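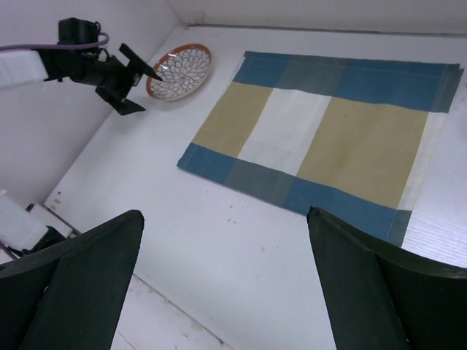
9. Contact Faults in Table-Setting Work

9.1 Scope of this section

This section applies to the Riltura Wullero two-arm workstation when it is used to set out or clear tableware on the worktop. It covers faults in which a gripper finger touches a dish, a placemat or the opposite arm at a time or with a force that the program did not call for. In the Drillia control software these faults appear under the group name CONTACT.

Faults in power supply, network connection and joint calibration are covered in other sections. If a CONTACT fault appears together with a fault from another group, clear the other fault first.

WARNING: An arm that has stopped on a CONTACT fault may still be pressing on an object. Its joints remain under power. Do not reach between the arms, and do not pull the object free by hand, until the release procedure in 9.4 has been completed.

9.2 Fault codes

C-9: Rim contact. A finger met the side of a dish before the commanded position was reached.

C-16: Sustained push. A finger remained in contact with an object after the arm had stopped advancing.

C-21: Arm proximity. The two arms came closer to each other than the clearance set for the job.

C-26: Dropped or shifted item. An item held in a gripper moved in the grip during travel.

The code is shown on the Drillia status line and is written to the job log. When more than one code is raised in the same cycle, the log lists them in the order in which they occurred. The status line shows only the most recent. Operators should read the log before deciding which part of this section to follow.

9.3 What the operator should check first

Most C-9 faults in table setting occur when an arm approaches a plate from the side at rim height. The fingers on the Wullero are rigid and come to a narrow tip. A small error in height places the tip against the glaze instead of under or over the rim. On a shallow plate the room for error is smaller than on a bowl, and the approach height must be set for the dish in use.

Before touching any control, look at the station from the operator position and note the following:

1. Whether either finger is in contact with the dish, or only close to it.

2. Whether the dish is on the placemat, partly on it, or off it.

3. Whether the placemat has wrinkled, lifted or turned at a corner.

4. Whether any cable is looped over a gripper or caught between two parts of an arm.

5. Whether the second arm is inside the area that the first arm must cross to withdraw.

Write these down in the station log. They cannot be recovered from the job log after the arms have moved.

NOTE: A camera view from one arm does not give a reliable measure of the gap between the opposite arm's finger and a dish. A tip that is beside the rim and a tip that is resting on it can look nearly the same. Where there is doubt, treat the finger as being in contact.

9.4 Releasing an arm that is in contact with a plate

This procedure applies to C-9 and C-16. Two trained persons are required. One remains at the stop control throughout.

1. Press HOLD. Confirm that the status line for both arms reads HELD.

2. Identify the arm in contact. In Drillia, select that arm only. The other arm must stay in HELD until step 7.

3. Reduce the manual speed to its lowest setting.
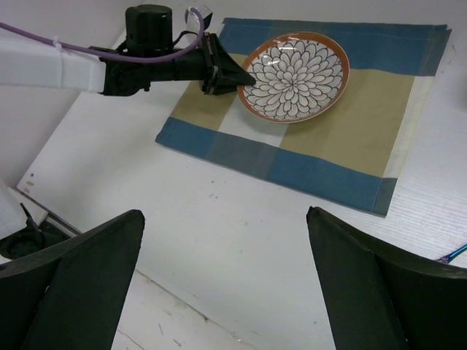 4. Choose the direction of withdrawal. The finger should move straight back along the line of its approach. Do not raise the arm first. A tip that has caught below the rim will lift the plate on one side, and the plate may slide off the finger toward the front edge of the table.

5. Move the arm back one short step at a time. After each step, check that the dish has not followed the finger. If the dish moves, stop and go to 9.5.

6. When there is a clear gap between the finger and the rim, raise the arm to its travel height and send it to the park position.

7. Release the second arm from HELD and send it to park by the same method.

8. Set both arms to OFF and wait for the OFF indication before entering the work area.

9. Inspect the rim of the dish for chips and cracks. Remove a damaged dish from service and check the worktop for fragments before the station is used again.

CAUTION: Do not use the automatic RETURN command to clear a C-16 fault. RETURN follows the shortest path to park and takes no account of objects touching the fingers.

9.5 If the dish moves with the finger

A dish that moves during step 5 is either caught on the finger or resting on cloth that is itself moving. The two cases call for different action.

If the placemat is still and the dish moves, the dish is caught. Stop the arm, lower it by one short step, and try the withdrawal again. If the dish continues to follow after two attempts, set both arms to OFF. Support the dish from the side away from the finger and ease the arm back by hand with the joint release described in section 4. The person at the stop control must not leave that position to assist.

If the placemat and dish move together, the cloth is sliding on the worktop. Stop the arm, set both arms to OFF and hold the cloth flat at the edge farthest from the arm. Then ease the arm back by hand as above. Smooth and reset the placemat before the next cycle. Cloths with thick or layered hems should be checked at the corners, where a fingertip is most likely to catch.

9.6 Clearing C-21 (arm proximity)

C-21 is most often raised when one arm is holding a dish steady and the other begins its own task before the first has withdrawn. No contact need have taken place.

1. Press HOLD.

2. Check for contact between the arms. If there is any, do not jog either arm. Set both to OFF and separate them by hand with the joint release.

3. If there is no contact, move the arm that entered the shared area last. The job log gives the order of entry.

4. Check the cable run on both arms. A cable that arcs above the wrist must return to its normal position without pulling on its tie. Replace a tie that has slipped or split.

5. Open the job in Drillia and confirm that the shared area is assigned to one arm at a time.

6. Run the job once at the lowest speed with no tableware in place.

9.7 Clearing C-26 (dropped or shifted item)

Folded cloths, boxes and other wide items can turn in the grip while the arm is moving. Slender items such as forks, spoons and sticks may be dropped short of their place or knocked out of line by an arm passing over them.

1. Press HOLD. Do not open the gripper.

2. If an item is still held above the worktop, check what lies under it. Utensils and dishes below the item must be left where they are until the item has been lowered.

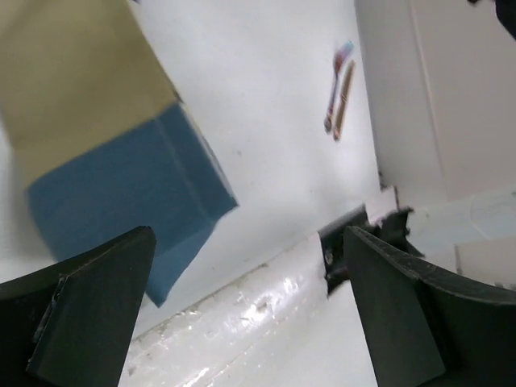 3. Lower the arm at the lowest speed over a clear part of the worktop. Keep the item away from the front edge, the side panels and any mounting bracket.

4. Open the gripper when the item is supported by the worktop, and send the arm to park.

5. Set both arms to OFF. Return loose utensils to their starting positions.

6. Wipe the finger faces with a dry, lint-free cloth. Look for scuffs, raised edges and debris. Replace a finger that has a crack at any point or a tip that is no longer straight.

7. Remove flecks and crumbs from the worktop and its edges.

NOTE: Repeated C-26 faults with the same item usually mean that the grip width is set too wide. Adjust the width in small amounts and test after each change.

9.8 Returning the station to service

The station may be returned to service when all of the following have been confirmed and entered in the station log:

- the code or codes raised, and the arm concerned
- the position of the dish, placemat and other items when the arms stopped
- the release method used
- the condition of both pairs of fingers
- the result of one complete cycle at the lowest speed

If the same code is raised again during that cycle, withdraw the station from use. Attach the job log to a service request and send it to the Riltura service desk. Do not change the force limits in order to complete a job. Force limits may be changed only by an authorized technician, and each change must be recorded on the sheet kept with the station.

Stations fitted with the Wan extended wrist use a different joint release. For these stations, replace the hand-release instructions in 9.5 and 9.6 with those in the supplement supplied with the wrist.

Section 9 revised 2026-06-08. Replaces the January issue.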